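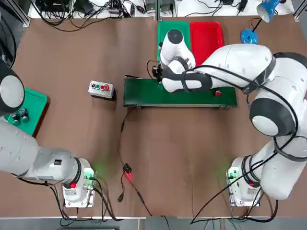

Treltell, Thursday, October 15, 2026

Home | Projects | Reports | Contact
2 min read

Project report: planning for two arms and a conveyor
Florêncio Leitão

The aim of my project is to write the planner which decides when the right arm may reach over the belt. The controller from last year, called Dolik, moved each arm with fixed waypoints. It did not know about the bins behind the conveyor, and the lamp at the corner of the table was also missing from its collision model.

I have added both bins, the lamp and the left tray as simple boxes. The small red object on the belt is the target in all of my trials. Perception gives its centre and its colour, then the planner chooses the bin of the same colour and calculates a path above the belt.

In June I recorded 203 trials. The planner found a valid path in 169 of them. In most of the failures the wrist was too near to the rim of the green bin, so I increased the approach height to 90 mm. I have not yet repeated the full set with this value.

The log files contain 2,671 planning requests, and I will use them to compare the behaviour of both versions. The cable around the right arm is still not modelled. My next task is to limit the rotation of the wrist in the Stumley configuration file.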